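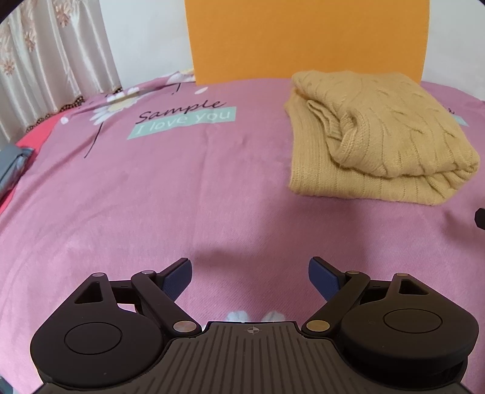

Bedroom Station Walkthrough, September
Site: Dinasholm training floor
Checked by: Érica Cavalcanti, shift lead, garment handling
Status: open, two items carried over

For anyone new to these sheets: we go through the station before the morning crew starts folding, and comments get typed in as we walk. Please keep adding yours. The last round was the best one yet for comments!

1. Floor clear on both sides of the bed
OK. Walkway on the window side is back to full width now that the Zelenák carts park by the door.

2. Curtains hanging clear of the work area
OK, with a comment. The lace trim hangs just above the mattress edge, pretty but easy to snag. Check it whenever the bed gets remade.

3. Sheet flat, no ridges where the gripper travels
OK. We're keeping the pink sheet with the daisy and the "I love you" print. I was asked if we should go plain, and my answer is no, people's homes aren't plain and the arms will have to cope with daisies sooner or later.

4. Garments staged folded, sleeves on top
OK. The mustard cable knit is a great test piece. Thick knits used to be the job everybody traded away, and now I have folders asking for them (two this morning) because they want to see how the grip does on a ribbed cuff.

5. Hand-held gripper: pads, pins, linkages
Look over both finger pads for lint and peeling. Look at every pivot pin, the small upper ones too. Open and close slowly 4 times and listen for clicking.
Comment: no clicking. Left pad wiped down before use.

6. Fingers and loose items
Rings off, lanyards tucked in, sleeves above the wrist. Keep your free hand away from the linkages while the jaws are moving.
Comment: one lanyard found outside a shirt, fixed on the spot.

7. Wrist and shoulder breaks
Switch hands or switch jobs after 17 minutes. CARRIED OVER. The timer on the wall is too quiet once the Skiltar line is running. A louder one is on order.
Comment from the floor: "I don't notice my shoulder until I get home." This is exactly the kind of thing I want written down, thank you.

8. Job rotation posted and up to date
CARRIED OVER. The board still shows the old titles. We have folders who now spend half the shift teaching grips and half checking what the Stelier arms do with them, and the board should say so. Pay grades for the new roles are with the office, and I'll post the answer here as soon as I have it.

9. Stop button within reach, tested
OK. Tested on all the arms next door. They stopped right away.

10. Output board
Target for the shift is 500 folds between people and arms, with 95 set aside for knits done by hand. Don't rush the knits to make up numbers elsewhere. If the arms fall behind, they fall behind, and we log it.

General comments
The mood at this station is so much better than in spring. The folders know things about cloth that weren't in any manual, like which way a heavy sleeve wants to slide, and now those notes go straight into the training plan with their names on them. I love reading them. Keep them coming, even the short ones.

Next walkthrough at 6:40 a.m., before the carts come in. Bring gloves if you're helping with item 5.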